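June 26, 2011

Joltwood single, second dyno session. Brochure claims the new 400 makes its torque low down. I don't see it. Flat until the cam wakes up, same as the February engine. Undura chain kit has 2,360 miles on it and needed adjusting again — so much for "fit and forget."

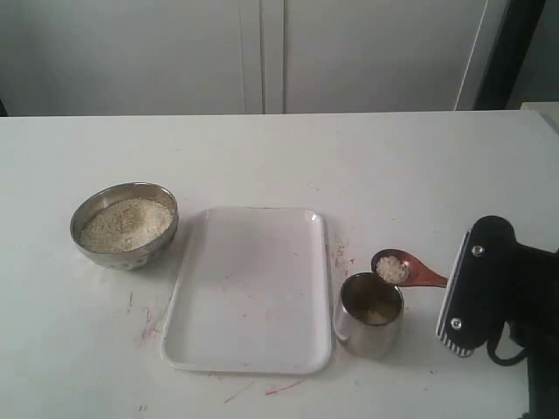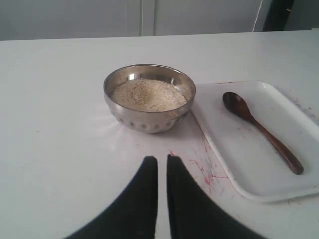 Notebook 6, p. 6

Bogdan fork springs next. Clerport says they cure the brake dive. They said that about the last set. Measure sag before and after, same rider, same tank level, or don't bother writing it down.

Rear sprocket bolts: recheck torque. Don't trust the paint marks.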